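Kiltwood perforated fruit bowl, red: long-term review

Category: kitchen storage
Reviewed by Cherry Mae Dimaculangan
Published November 2022

The Kiltwood is a one-piece plastic fruit bowl with a wide rim, a narrow base and oval holes through the wall. I bought it in the red to replace a glazed dish, in which the bottom layer of fruit went soft before anyone reached it. The supplier was Wannasri, delivery was by ordinary post, and the bowl came in a paper sleeve with no instructions. None are needed.

Construction

The body is a single moulding. The wall is thin enough to flex slightly when the rim is squeezed and recovers its shape when released. The holes differ in size, with no sharp edges that I could find by running a finger round the inside. One hole had a small whisker of waste plastic left on it, which came away with a thumbnail. There is no separate foot and no rubber ring under the base, so the bowl slides easily on a polished worktop. On cloth it stays where it is put.

The rim is curved and does not dip on one side for pouring, which I would have liked for soft fruit. It does give a decent grip when the bowl is carried with one hand. Two hands are better when it is full.
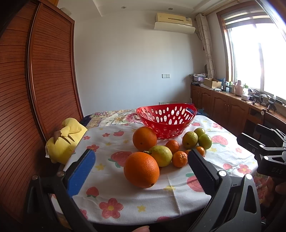 Capacity is the usual weak point of bowls in this shape. The narrow base means that the first layer is small, and everything above it depends on how that layer is set. Large oranges should go in first, on their sides or not, it makes little difference. Mandarins are best used to fill the gaps, as they are small enough to sit between the bigger fruit and the wall. If mandarins go in first, the large fruit rides high and rolls over the rim when the bowl is moved.

The maker rates the bowl at 2000 g. I loaded it to that figure on a kitchen scale and left it for 20 days, topping it up as fruit was eaten. There was no visible spread at the base and no whitening of the plastic between the holes, where I would expect stress to show first. I did not test beyond the rating.

Ventilation

This is the reason to buy a perforated bowl at all. With citrus the result was good. Mandarins kept in the Kiltwood through October stayed firm for longer than those from the same bag kept in the old dish, and none had the damp patch that forms where the skin rests on a glazed surface. I make no claim beyond that. One household and a few bags of fruit do not amount to a trial.

The holes have a second use, in that the lower layer can be checked without unpacking the bowl. Colour shows well enough to tell an orange from a green fruit. Bruising is harder to judge and still needs the fruit to be lifted out.

Against that, anything that leaks will leak through. A split plum left a ring on the shelf. If the bowl is to stand on a surface that marks, put a plate or a folded cloth beneath it.

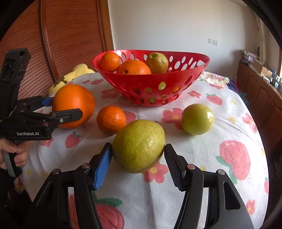 Pears were the least convenient fruit in the test. They taper, they roll in a curve when put down on their sides, and they ripen quickly once they start. I had assumed they should be laid flat in the bowl. Stem end up, at one side, with a large orange in the middle to lean against, is the better arrangement, and a small mandarin opposite takes up the slack. A very large pear is still best kept out of the bowl and eaten first.

Cleaning

Warm water and washing-up liquid, applied with a bottle brush. A flat sponge cleans the inner wall and misses the edges of the holes, where a brown line builds up over a few weeks. I have not put mine in the dishwasher. Sayaka Matsuda, who has the same model in white, runs hers on the top rack and reports a slight dulling of the finish.

Comparison

I also have the Gustance wire basket. It is more open and dries faster after washing, but the wires leave lines on ripe pears, and small mandarins work their way into the spaces between them. The Kiltwood is kinder to soft skins. The Proltum bowl is deeper and has a flat base with proper feet — it holds more, and it is the one I would choose for a smooth worktop. It also takes up more of the shelf, and its slots are too narrow for the brush.

Good points: light, kind to soft fruit, lower layer can be seen, easy to carry.

Bad points: slides on smooth surfaces, small first layer, drips pass straight through, holes need a brush.

Recommended for citrus and apples, with reservations for pears. I would buy it again at the same price, and would pay slightly more for a version with a rubber ring under the base.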